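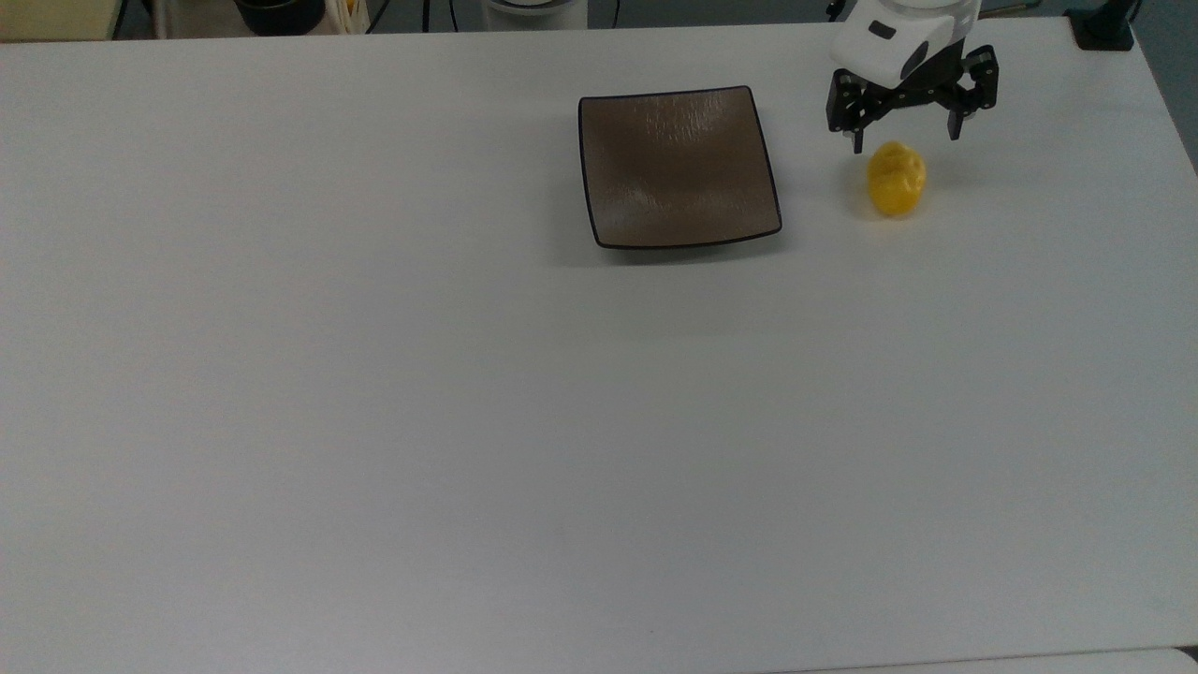

About Vorkik

We look after robot arms for people who would like to get on with using them. Most are the smaller sort that sit on a table and pick things up and put them down again, and most live in food labs, colleges and test kitchens where there isn't an engineer down the corridor (and why should there be?).

Vorkik was started by Manolis Katsaros and Tươi Diệp, who had shared a bench at Datari for years and kept being rung up by old customers long after the job was signed off. Manolis does the mechanical side and Tươi does cameras, wiring and anything with a login. There are a few more of us now, and we still answer the phone ourselves.

What happens when we visit

We begin with the table. It gets wiped down and checked for level, and anything that wanders when you lean on it is clamped or bolted. Then we go along the cables with the power off, looking for rubbed patches, and after that it's the gripper: fingertips off, joints cleaned, screws done up to the proper tightness, fingertips back on. You'd be surprised how many "software faults" we have cured with a small hex key!

Then comes the part everybody likes to watch, which is trying it on something real. A pepper and a plate will do very nicely. The fingers come down open on either side of the pepper, we stop the arm there and look at the gap from both sides, and if one finger is nearer than the other we go back and set the centre point again. A pepper is a fair test, being shiny, lumpy and easily bruised. Once we're happy we run 64 picks in a row and leave you the results on paper.

A normal service takes a morning. Our workshop at Midia is 900 square feet, with a good kettle, and you are very welcome to bring your arm to us if it will go in the car. Customers on the Desjardins plan get a visit every August as well as their spring one, and can ring us until six in the evening.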